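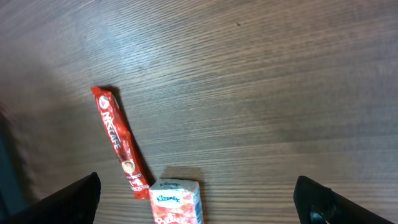
Stick sachet

A stick sachet, also called a stick pack, is a long, narrow packet that holds a single serving of a dry or liquid product. It is formed from one strip of flexible film, sealed along its length at the back and closed with a crimped seal at each end. Stick sachets are widely used for instant coffee, sugar, powdered drinks, salt and some medicines.

Construction

The film is usually a laminate of two or more layers. The outer layer carries the printing, and an inner layer melts under heat to form the seals. A barrier layer, often aluminum foil or a metal-coated plastic, is placed between them when the contents need to be kept from moisture, light or oxygen. Instant coffee takes up water from the air easily and is nearly always packed in a barrier film. Sugar is less sensitive and is often sold in coated paper.

Because the pack is narrow, brand names are commonly printed sideways so that they run the length of the strip. Smaller text, such as ingredients and directions, is set in short lines or moved to the back beside the long seal.

Filling

Stick sachets are made on vertical form, fill and seal machines. A wide roll of film is slit into lanes, and each lane is wrapped around a filling tube and sealed into a sleeve. The bottom seal is made, a measured dose drops in, and the top seal closes the pack while forming the bottom of the next one. A ten-lane line at the Presemska packing plant is rated at 800 sticks a minute. Powders are measured with an auger or a sliding cup - liquids and gels need a pump.

Opening

Most sticks are torn across one end. A small notch or a line of laser scoring may be added to guide the tear. Without one, the film can stretch or split down the side. Users often shake the contents to the bottom before opening so that powder does not spill from the torn end.

Uses

Sticks are common in hotel rooms, offices, trains and vending areas, where a jar would be opened by many people. They are also carried in bags and pockets along with other small packaged goods such as tissues. Coffee is sold in this form either plain or as a mix with creamer and sugar, and a mix needs a larger stick for the same cup. The Dretham catering range lists plain coffee sticks in cartons of 85.

Disposal

Laminated film is hard to recycle, as the layers cannot easily be separated, and the small size of the packs means that many fall through sorting screens. Single-material films are in use for some dry products - their barrier is generally weaker than that of foil. Paper sticks with a thin coating are accepted in some local paper collections.

See also

Sachet
Sugar packet
Instant coffee
Flexible packaging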